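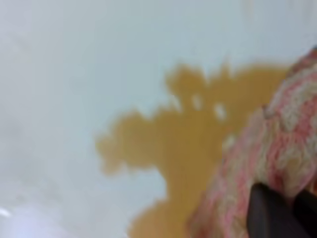

벽면 이음매 실리콘 교체하기: 주방·다용도실의 흰색 상판과 선반

적용 범위
상판 또는 선반 뒷면이 벽과 만나는 직선 이음매를 기준으로 한다. 욕조, 샤워부스, 외부 창호는 움직임과 수압 조건이 다르므로 다루지 않는다. 석재 상판은 일반 초산형 실리콘에 변색될 수 있어 중성형 제품만 쓴다. 아래 절차는 길이 2000mm 이하의 이음매를 혼자 작업하는 경우에 맞춰 썼다. 더 긴 구간은 중간에 끊지 말고 두 사람이 나눠서 한 명은 도포, 한 명은 마감을 맡는다.

교체 시기
다음 중 하나라도 해당하면 덧바르지 말고 전체를 걷어낸다.
- 손톱으로 밀었을 때 가장자리가 들린다.
- 곰팡이가 실리콘 안쪽까지 들어가 세제로 지워지지 않는다.
- 줄 방향과 직각으로 갈라진 곳이 있다.
- 음료나 국물을 흘린 뒤 닦아도 이음매를 따라 색이 남는다.
기존 실리콘 위에는 새 실리콘이 제대로 붙지 않는다. 덧바른 부분은 대개 한 계절을 넘기지 못하고 띠 모양으로 벗겨진다.

준비물
중성형 실리콘 1개(이 글에서는 Clendari 백색 카트리지를 사용), 실리콘건, 플라스틱 스크레이퍼, 커터칼, 실리콘 제거제(Grusby 젤 타입), 이소프로필알코올 100ml, 마스킹테이프, 보풀이 적은 천, 마감 헤라. 금속 스크레이퍼는 유광 마감에 긁힌 자국을 남기므로 벽 쪽 타일면에서만 쓴다.

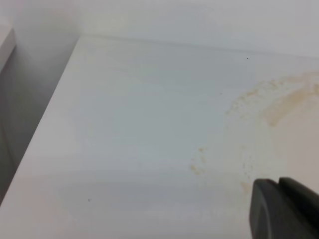 1단계. 표면 비우기와 세척
상판 위의 물건을 모두 내리고 선반 안쪽이라면 문과 서랍도 분리한다. 중성세제를 희석해 이음매 양쪽을 닦고 마른 천으로 한 번 더 닦는다. 당분이 있는 액체가 말라붙은 자리는 미지근한 물에 적신 천을 잠시 올려 불린 다음 닦는다. 연마 성분이 든 크림 세제는 광택을 죽인다. 염소계 표백제를 썼다면 물로 충분히 헹군 뒤 다음 단계로 넘어간다. 산성 세제와는 절대 같이 쓰지 않는다.

2단계. 기존 실리콘 제거
커터칼 날을 벽면에 눕혀 위쪽 경계를 먼저 긋고, 이어서 상판면에 눕혀 아래쪽 경계를 긋는다. 날을 세우면 마감층이 잘려 나가고 그 자리로 습기가 들어간다. 양쪽 경계가 끊어지면 끝을 잡고 낮은 각도로 당긴다. 한 번에 나오지 않는 부분은 억지로 당기지 말고 다시 칼집을 낸다.
남은 막에는 제거제를 바른다. 방치 시간은 제품 표시를 따르되, 처음 쓰는 제품이면 눈에 띄지 않는 모서리에 먼저 시험한다. 부풀어 오른 막을 플라스틱 스크레이퍼로 밀어내고, 손끝으로 훑어서 미끄러운 느낌이 없어질 때까지 반복한다.
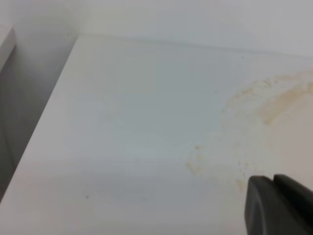
제거가 끝나면 틈의 폭을 잰다. 2mm 이상이면 실리콘이 안쪽까지 들어가므로 그대로 진행할 수 있다. 그보다 좁으면 표면에 얹히는 형태가 되니 필렛을 조금 넓게 잡는다. 폭이 구간마다 크게 다르다면 상판 고정 브래킷이 풀렸을 가능성이 있다. 하부에서 나사를 조인 뒤 다시 측정한다. 깊은 틈에는 백업재를 먼저 밀어 넣는다.

3단계. 탈지와 건조
천에 이소프로필알코올을 묻혀 한 방향으로 닦는다. 왕복하면 기름기가 다시 퍼진다. 천은 면을 바꿔 가며 쓴다. 환기를 하고, 가스레인지 등 화기는 꺼 둔다. 틈 안쪽은 겉보다 늦게 마르므로 가능하면 하룻밤 두고, 급하면 헤어드라이어의 찬바람을 쓴다.

4단계. 마스킹
이음매 위아래로 테이프를 평행하게 붙인다. 테이프는 거의 300mm 길이로 끊어 조금씩 겹쳐 가며 붙이는 편이 직선을 맞추기 쉽다. 겹치는 방향은 나중에 떼어낼 방향에 맞춘다. 테이프 안쪽 가장자리를 손톱으로 눌러 밀착시킨다. 코너에서는 두 장을 겹친 뒤 칼로 대각선을 그어 맞춘다.

5단계. 도포
노즐은 틈 폭보다 약간 크게, 비스듬히 자른다. 종이 위에 조금 짜내 공기를 뺀 다음 시작한다. 노즐을 이음매에 대고 일정한 속도로 움직이며, 멈출 때는 실리콘건의 해제 레버를 먼저 누른다. 한쪽 끝에서 다른 쪽 끝까지 끊지 않고 간다. 양이 모자란 곳이 있으면 마감 전에 채운다.

6단계. 마감과 테이프 제거
헤라를 이음매에 대고 한 번에 당긴다. 헤라에 모인 실리콘은 바로 휴지로 닦는다. 비눗물은 테이프를 뗀 다음 다듬을 때만 소량 쓴다. 테이프는 표면에 막이 생기기 전에, 이음매에서 멀어지는 방향으로 천천히 뗀다. 벽 쪽을 먼저, 상판 쪽을 나중에 뗀다.

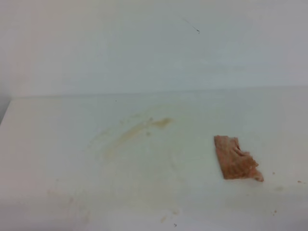 7단계. 양생과 확인
경화 시간은 온도와 습도에 따라 달라진다. 카트리지에 적힌 시간을 최소값으로 보고 1월처럼 실내가 건조한 시기에는 더 잡는다. 그동안 물걸레질을 하지 않고, 벽 쪽으로 물건을 밀어 붙이지 않는다. 머리카락이나 먼지가 붙었으면 완전히 굳은 뒤에 떼어낸다.
경화가 끝나면 손전등을 벽과 평행하게 비춰 기포와 끊긴 자리를 찾는다. 바늘구멍 크기의 결함은 알코올로 닦고 같은 제품을 점으로 채운다. 손가락 한 마디보다 긴 결함은 그 구간을 잘라내고 2단계부터 다시 한다.

보관
남은 카트리지는 노즐을 빼고 입구에 랩을 씌워 세워 둔다. 다음에 쓸 때는 굳은 마개 부분을 나사로 뽑아내고 새 노즐을 끼운다. 노즐만 따로 살 경우 나사산 규격을 확인한다. Bakos 노즐은 Clendari 카트리지에 맞지만 반대 조합은 헐겁다.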